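Flillen releases grasp planner update with contact checks in the loop
2026-01-25
By Duygu Sarıgül

Flillen has released version 3 of Pirgate, its grasp and motion planning package for tabletop manipulation. The update moves contact checking out of a separate validation pass and into the planner itself, adds a plan recorder, and replaces the configuration format used since the first version. Source and binary packages went up together with a set of simulated kitchen tasks.

The main change concerns the order in which candidate grasps are examined. Earlier versions generated a full list of grasp poses, ranked them by geometric quality, and passed the best ones to the motion planner. Collision with neighboring objects was tested only after a path had been found. On a sparse table this cost little. With several objects near the target, the planner often spent its whole time budget on paths to grasps that were then rejected.

Version 3 tests each candidate against the scene before it is ranked. A grasp is dropped as soon as any link of the hand, swept along the final approach, comes closer to a neighboring object than a clearance set by the user. The default clearance is 8 millimeters. The same test is repeated for the retreat, with the grasped object attached to the hand model.

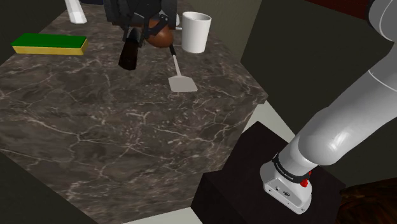 Retreat was the weaker half of the old pipeline, according to the release notes. The carried object was represented by its bounding box, which made round items look larger than they are and blocked short moves past tall neighbors. Pirgate now carries the object's convex decomposition through to the place step. Memory use goes up as a result. The notes recommend capping the number of convex pieces on machines that run perception and planning in the same process.

Sevim Kozan, who maintains the planner core at Flillen, said the change was delayed twice because the sweep test was too slow in its first form.

"We were calling the distance query once per link per waypoint, and most of those calls returned the same pair of bodies," Kozan said. "Caching the nearest pair between waypoints fixed most of it. The rest was removing copies we did not need to make."

On the 54 benchmark scenes shipped with the release, Flillen reports a median planning time of 13 milliseconds per candidate with caching on. The company has not published figures for physical hardware and said it does not intend to do so until the perception interface is stable.

That interface has also been reworked. Pirgate previously expected a complete object list with fixed poses. It now accepts a pose with a covariance and inflates each object's geometry along the uncertain directions before testing clearance. Objects seen by only one camera tend to be uncertain in depth, so the inflated shape stretches along the viewing ray. In practice the planner will favor approaches from the side when the overhead estimate is poor – and the reverse when the side view is blocked.

Langlois, which supplies the pose estimator used in the reference setup, has published a matching adapter. Users with their own estimator need to provide a six-by-six covariance matrix for each object. A diagonal matrix is accepted. Leaving the field empty produces a warning and falls back to the old fixed-pose behavior.

Multi-fingered hands are supported for the first time. The previous release treated every end effector as a pair of parallel surfaces with a single opening width. Version 3 reads a contact description file that lists the fingertip patches, the joints that move them, and the closing order. Fingers can be closed together or in groups, and the planner checks that a finger still in motion does not push the object away from fingers that have already made contact. For long, thin objects an extra term penalizes grasps far from the point where the object is expected to balance. 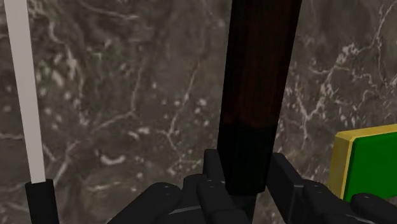 Simulated view of a multi-fingered gripper closed around the dark lower band of a brown rod, with a green and yellow block at right.

The closing-order check is a kinematic approximation and does not model friction. Kozan said a friction term had been tried and removed, as it made results depend heavily on a coefficient that most users guess.

"If the number is a guess, the planner should not be ranking grasps with it," she said. "There is a hook for people who have measured it."

The plan recorder is likely to matter more for day-to-day work. Every planning call can now write a compact log containing the scene state, the random seed, the candidates in the order they were tested, and the reason each one was dropped. The log can be replayed in any simulator with a Pirgate bridge. Bridges exist at present for two engines, one of them Kulolari, where the kitchen tasks were built.

Replay is deterministic within one build of the package. Logs recorded on a different build will load, and a mismatch is reported at the first step where the results differ. The recorder writes to a ring buffer by default and flushes to disk only when a call fails or exceeds its time budget. Continuous logging can be turned on for each planner instance.

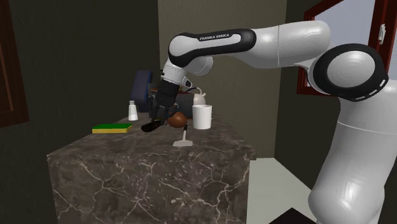 A kitchen task in simulation: the gripper near a round brown object, with the sponge, mug, teapot and spatula on the same counter.

The kitchen tasks are meant as regression tests and carry no score. Each task file defines a starting layout, an allowed region for every object, and a goal written as a relation between two objects, such as one resting on another. Layouts are resampled from a seed at the start of each run. A task passes when the goal holds after the arm has retreated and the physics has settled.

Existing users will need to convert their configuration. The old format kept planner, robot, and scene settings in a single file. These are now split, and the scene file no longer accepts robot parameters. A converter is included and handles most cases, with two exceptions listed in the notes: custom collision filters, which must be rewritten as link pairs, and grasp scoring plugins compiled against version 2. The plugin interface has an added argument for the carried geometry, so those plugins have to be rebuilt.

Three known issues are open at release. The retreat sweep ignores objects marked as movable, even when they are in contact with the target. The covariance inflation can produce very large shapes when a tracker loses an object and its uncertainty grows without limit; the suggested workaround is to set the maximum inflation parameter, which is off by default. Replay of multi-fingered grasps shows the fingers closing one simulation step late in the viewer, although the recorded joint values are correct.

A maintenance release is planned for February. It will turn the maximum inflation limit on by default and fix the viewer timing. Support for planning with two arms is in a development branch and will not be part of that release. Version 2 will receive fixes for crashes only.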